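How Does Electricity Get to Your Kitchen?

Plug in a toaster and it gets hot. The power for it may have been made hundreds of miles away, less than a second earlier.

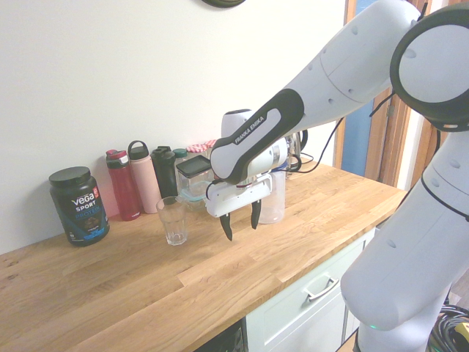
Where does it start?

Most electricity is made at a power plant. Some plants burn natural gas or coal. Some use falling water, wind, or the heat from nuclear fuel. In nearly all of them, something pushes a big wheel called a turbine. The turbine spins a generator, and the generator makes electricity. Solar panels are different. They turn sunlight into electricity with no spinning parts.

The town of Jinisville gets most of its power from the Bakke dam. Water drops through pipes inside the dam and turns the turbines at the bottom.

The long trip

Electricity leaves the plant on thick wires held up by tall steel towers. The push behind electricity is called voltage. On the wires out of Bakke it is 500 kilovolts, a very strong push. A strong push means less energy is lost as heat along the way.

That is much too strong for a house. At the Altow substation, machines called transformers bring the voltage down. Smaller transformers on poles bring it down again before the wires reach your street. Never climb a pole or go inside a substation fence.

Keeping the balance

The big power grid has very little storage. People called grid operators watch how much power everyone is using and tell plants to make more or less. In August, when air conditioners run all afternoon, they need a lot more. Large batteries can help by saving extra power for the evening.

Who pays?

Your home has a meter that measures electricity in kilowatt-hours. A 1,000-watt microwave running for one hour uses one kilowatt-hour. The power company reads the meter and sends a bill every month – the more you use, the more it costs.

Words to know

Grid: all the plants, wires, and substations joined together.
Turbine: a wheel with blades that spins when something pushes it.
Transformer: a machine that raises or lowers voltage.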